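Ticket 2619
Component: perception / grasp state estimator
Product: Kandon runtime, peg board task
Status: Resolved, follow-up open
Severity: 2
Opened: 30th April

Summary
Board state estimator drops blue pieces under magenta lighting. Planner then treats occupied positions as free and proposes place targets on top of them.

Environment
Two-arm cell, multi-fingered hands, head camera. Kandon runtime with the Dantas planner. Segmentation model is the one trained in September on white light only. Camera driver at default settings, auto white balance on.

Steps to reproduce
Start the cell with room lights off and the magenta strips at full.
Load the peg board task and let the estimator run until it reports a stable state.
Start a pick with either hand. Leave the other hand parked over the board.
Watch the piece list in the state viewer.

Expected
All blue pieces stay in the list, including the one held in the fingers.

Observed
The list is one short as soon as the fingers close. Sometimes a second piece goes missing, usually one of the thin pegs. The planner log shows "target free" for a position that has a peg on it. No fault is raised. Motion was stopped by hand each time before the place step.

Log excerpt
cycle 755 pieces=8 held=none
cycle 756 pieces=8 held=none
cycle 757 pieces=8 held=right
cycle 758 pieces=7 held=none
cycle 759 pieces=7 held=none
cycle 760 WARN state changed without release event

Note 1
Checked the hand first. Finger joint positions and motor currents are steady through cycle 758 and after it, so the controller still believes it is holding something. The change to held=none comes from perception only. Ruled out slip as the cause.

Note 2
Checked calibration. Reprojection error on the board corners is within limits and did not move between runs. Plates are where the model says they are. Not a frame offset.

Note 3
Pulled the raw color frames and ran the segmenter offline. Under this light the white shell, the board and the plates all land in the same pink band, and the mask for "board" bleeds over the fingers. A small piece between the fingertips ends up with too few pixels and is filtered out by the minimum area check. The tall block survives because it is large. The thin pegs are borderline. 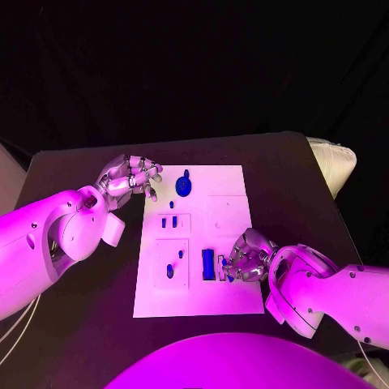 Fig. 1. Head camera, magenta light, right hand pinching a small blue piece beside the white slot frame.

The piece in the right hand is the one that goes missing. It is partly hidden by the fingertips, which would be fine in white light with the current area threshold. With the bleed on top of the occlusion it is not.

Note 4
Tried raising the camera gain. Made it worse -- the board clips and the edges of the plates go soft. Reverted.

Tried locking white balance to a fixed value. The mask is stable from cycle to cycle with this, but the held piece is still dropped in roughly one run out of four. Keeping the lock anyway.

Tried lowering the minimum area. Held piece is kept, but the screws at the plate corners start to show up as pieces. Reverted.

Note 5
Root cause is two separate problems.

a) The segmenter has never seen colored light.
b) The estimator lets a perception miss overwrite the held flag even when the hand controller disagrees.

The second one is the more serious of the two. A held piece should only be cleared on a release event from the controller, or on a grip fault.

Fix
Estimator patched so that held state is owned by the hand controller. Perception may update the pose of a held piece but may not delete it. For pieces on the board, a miss now has to persist for 7 cycles with a clear line of sight before the position is marked free. If a hand covers the position, the counter is paused.

White balance lock moved into the Kandon launch file for this cell.

Verification
Replayed the recorded logs against the patched estimator. Count stays at 8 through the pick, held=right is kept, and the warning is gone. Live runs under white and magenta light gave no false "target free" from Dantas.

Follow-up
Retraining with colored light is tracked under the Prultov data ticket. Until that is merged, do not lower the minimum area on this cell. The Kamasance branch still has the old estimator and needs the same patch -- not done yet.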